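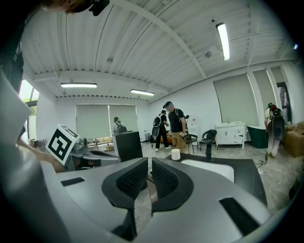 What does Ernisska do?
Ernisska supplies and fits bathroom furniture: vanities, countertops, basins, faucets and bathtubs. The company also writes the care instructions that go out with each order.

About us

Ernisska started as a countertop workshop in Trarkadmont and still cuts stone there. Basins and tubs were added later, when customers kept asking for a single supplier for the whole room. The workshop, the stock and the display hall now share one site — goods come in at the north door and leave at the south.

The display hall measures 300 square meters. Bathroom pieces are set out at floor level so that heights, edges and clearances can be checked with a tape measure. Visitors may open drawers, work faucet levers and sit in the tubs. Shoes come off for the last of these.

Product lines

Bugti: vanity units with an undermount basin and a single-lever faucet. Available in 8 widths. Countertops in dark or light finishes.

Domlow: freestanding and built-in bathtubs. Available in 7 colors. Waste and overflow fittings are ordered separately.

Up to 2000 spare parts are held on site, mainly cartridges, drain fittings, hinges and seals. Parts for discontinued Bugti units are kept as long as stock lasts.

Cleaning and care

Dark countertops show limescale and soap residue sooner than light ones. Wipe the surface with a soft folded cloth, working from the back edge toward the front, then go along the front edge separately. Matte black faucets take the same cloth with mild soap. Scouring powder and vinegar are not suitable for either.
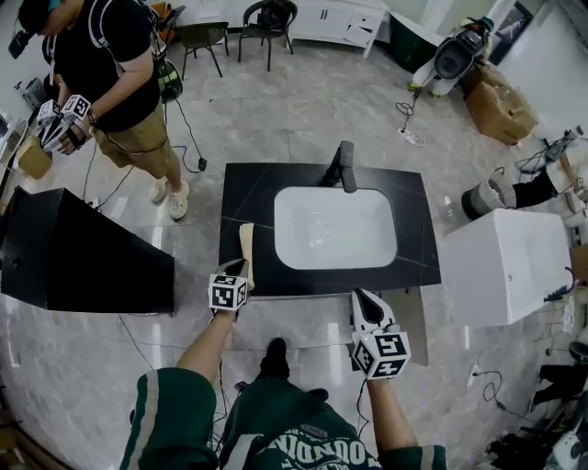 How often should a countertop be wiped down?
Once a day is enough in a household bathroom. In shared or commercial bathrooms, wipe after each period of heavy use and dry the area behind the faucet.

Fitting

Our fitters work within an hour's drive of Trarkadmont. Outside that area we deliver to the curb, and the customer arranges installation. A site measurement is required before any countertop is cut — drawings alone are not accepted. The hall closes for stocktaking during the first week of November; spare part orders are still shipped.

Page last revised 2019-10-17.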